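Against the Closed Desk
Tanveer Rind
8 Dec 2022

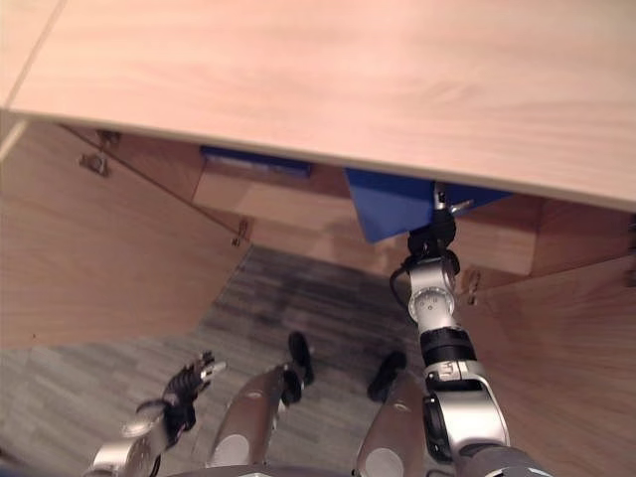
Should the space under a desk be used for storage?
For anything handled less than once a day, the answer is usually to put it somewhere else. The volume under a desktop belongs first to the knees and feet of the person sitting there, and it is hard to see into, hard to reach into and hard to clean.

I have fitted and repaired office furniture in Irnville for 20 years, and the piece I am asked about most is the desk built like a cabinet: full side panels, a top that oversails them, hinged parts on the inside faces and a drawer set toward the back. People like how it looks when it is shut. My argument is that it is a poor form for ordinary work, and that most of what is kept inside it would be better off on a shelf.

The first objection is geometric. A shelf at chest height shows its contents to a standing person. A drawer under an overhanging top shows nothing until the person has stepped back, bent down and looked in past the front edge of the desktop. The overhang that makes the surface comfortable to write on is the same overhang that hides the storage. Making the top deeper gives more to the writer and takes the same amount from whoever wants the drawer. There is no depth that suits both.

The second is hardware. Side panels that are plain and fixed last a long time. Once hinges are added, each one becomes a point where screws can work out of the material, and they are fastened where a screwdriver goes in at a bad angle. I have tightened hinges inside recesses of this kind while lying on my side with a flashlight in my teeth. The customer had put the job off for months. A hinge at hip height on an open cabinet would have been tightened the day it started to rattle.

The third is the floor. Carpet under a desk stays in shadow for most of its life, and a vacuum head turns badly between two panels. Paper clips, staples and pencil shavings settle along the base of the panels and remain there. On a striped or patterned carpet they are also hard to see. An open frame on four legs takes a minute to clean under. A closed desk takes a good deal longer, so in practice it gets done when the desk is moved.

Jana Ostermann, who runs the second-hand floor at Vasiliu, disagrees with me on nearly all of this, and her case deserves a fair account. She holds that people who own little floor area have no spare wall for shelving, and that the recess is the only free volume they have. She also thinks a surface stays clearer when there is somewhere close by to drop things. In October she measured a run of desks on her floor and sent me the figure she thought would settle it: a typical recess holds some 200 liters. I don't dispute the number. I dispute that a liter behind the knees is worth the same as a liter at eye level.

On bins we are closer. Loose plastic boxes in a strong color are an improvement on a fixed drawer in a dark recess. Blue or yellow is easy to find against brown veneer and gray carpet. A box can be pulled out whole, put on the desktop, sorted in good light and put back. A drawer has to be searched where it is, by feel, with the top of the desk above the searcher's head. The same reasoning favors a bright strip along the edge of any drawer that must stay, so that the hand has a target.

For readers who already own a closed desk and don't intend to part with it, I would suggest the following.

Leave the front 40 centimeters of the recess empty. Feet need it, and so does anyone reaching past.

Keep no more than 4 kinds of thing underneath. Spare cables, printer paper, an archive box and packing material are sensible candidates. Daily stationery is not.

Put weight low and at the sides. Heavy boxes in the center end up being kicked toward the back and stay there.

Check the hinges twice a year. If a screw turns without biting, fill the hole with a glued hardwood plug, let it cure and drive the screw again. A longer screw is the common repair and it tends to come through the face of the panel.

Vacuum with the narrow nozzle before putting anything back.

Junaid Dogar asked me, after reading a draft, whether a better closed desk could be designed. Probably. The Forov pattern, which some workshops here still build, puts shallow storage in the outer faces of the side panels and leaves the recess alone. It needs clear space on both sides, which is its weakness, and it costs more in labor because the panels become carcasses in their own right. I have built two. Both owners still sit at them with their legs straight out, and neither has called me about a hinge.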